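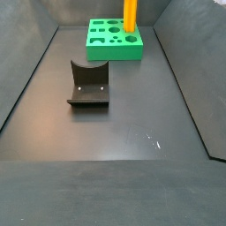
### 4. When the Losing Side Asks for the Count Again

Most recounts change very little, and most of the people who ask for one know it. We therefore treat the recount request in our cases as a form of speech, with paperwork attached. This section looks at three local contests in which the margin was small enough to argue over and the office was small enough that outsiders wondered why anyone bothered.

**4.1 Grestano**

The Grestano water board seat was decided by two votes. The town clerk announced the result at 11:40 p.m., by which time both candidates had given victory speeches, one of them in a parking lot. Under the town charter, the trailing candidate could ask for a hand recount at public expense if the gap was below a set share of ballots cast. The charter doesn't say whether ballots left blank in that race count as "cast." The town attorney read the clause one way in the morning and the other way by mid-afternoon, and both memos are in the public record, stapled together.

The hand count covered 235 ballots from the one precinct in dispute. Ten had been left blank in the water board race, so 225 were sorted into piles. The margin did not move. The candidate who lost filed a motion anyway, asking that the machines be impounded, and the judge noted that Grestano owns one machine and had already locked it in a closet.
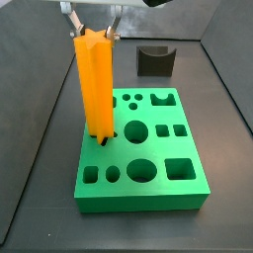

**4.2 Sasano and the late mail**

Sasano offers a harder case. A tray of mail ballots reached the county office on Saturday, after the deadline but with postmarks from before it. State law at the time told clerks to go by the postmark. County rules told them to go by the clock on the office wall. Each campaign had praised one of these rules and condemned the other in the previous cycle, and each now traded places without visible strain.

We coded every public statement made by the two campaigns between election night and certification, 203 in all. We sorted them by the rule the speaker favored and by whether the speaker was ahead at the time.

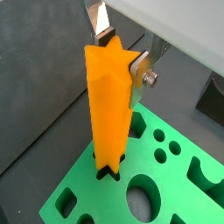

**Figure 3.** An orange star-shaped prism held between two gripper fingers above a green shape-sorting board.

Being ahead was a better guide to a campaign's view of the law than its party, its lawyers, or anything it had said before. Statements about "every legal vote" came from both sides, but seldom in the same week. The pattern weakens only after the court set a hearing date, when both campaigns grew quiet on advice of counsel.

**4.3 Tautahi**

In Tautahi the trailing candidate for sheriff waived a recount and then spent most of November saying that one should have been held. The waiver was signed before the final batch from the Jostel district was added, which closed the gap by nearly half. We could find no provision for taking a waiver back. The county's own handbook refers readers with this question to the county attorney, whose office referred us to the handbook.

Turnout in the next Jostel election is taken up in Section 5, along with the limits of our coding scheme for statements made on the radio.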